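Rasa Dambrauskienė buys old office computers by the pallet, and she'll tell you straight away that she doesn't love computers. "I love drawers," she says, pouring me coffee at the Undska workshop. "A good computer is a drawer with other drawers in it."

I'd come to ask her about hard drives, mostly. I have one at home that clicks, and I was hoping for free advice (I got it - "back it up tonight, you silly man"). But we ended up talking for most of the afternoon about what goes on inside a desktop case and why she thinks more people should open theirs.

She started at Famudon, fixing machines for the accounting department, and stayed 4 years. Last February she went out on her own, and so far Undska has taken in 408 desktops. Almost 36 of those went to one customer, a language school that wanted everything to match.

"Schools are my favorite," she says. "They don't want fast. They want the same plug in the same place every time!"

I asked what she looks at first when the side panel comes off. The drive, always.

"It's the part with somebody's life on it," she says. "Everything else is just parts. So I find the drive, I see how it's held in, and then I know what sort of day I'm having."
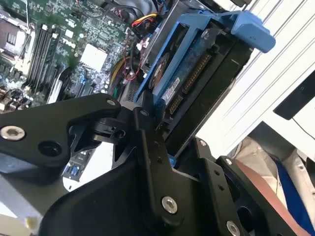
Open desktop with a Dell board and the hard drive in its blue caddy.

The blue caddies put her in a good mood. She likes a bit of color on anything you're supposed to grab, and she gets quite heated about the old cases at Famudon, where the drives were screwed in from two sides and you had to take half the machine apart to reach the second pair.

"Plastic, a tab, your thumb, finished," she says. "Whoever came up with that had skinned their knuckles first."

Cables are another matter. She can't stand a case where the power leads flop over everything, and she'll spend ages tucking them back before she closes one up. Does the customer ever see it? "Never. I see it."

Before I left I asked what a beginner should try, and she didn't have to think. Unplug it, open it, take the drive out, put it back. Do that 2 times and go have lunch. Memory can wait for another day, and she'd leave the processor alone until you've ruined something cheaper.

I went home and ordered a new drive. The old one was still clicking.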